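I teach eighth grade science, and I bought the Pendex planner with my own money in December. Love it, mostly! It has 200 pages, the week sits across two of them, and there's a whole column for lab prep (finally - my old one had a box the size of a stamp). The paper takes a gel pen fine.
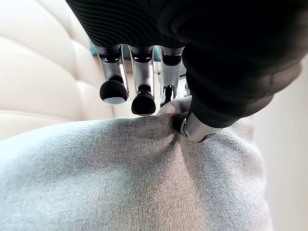 The gradebook section in the back is where I get grumpy. The rows are so skinny that I gave up and went back to my spreadsheet. The elastic is getting baggy too, but I'd buy it again for the lab column.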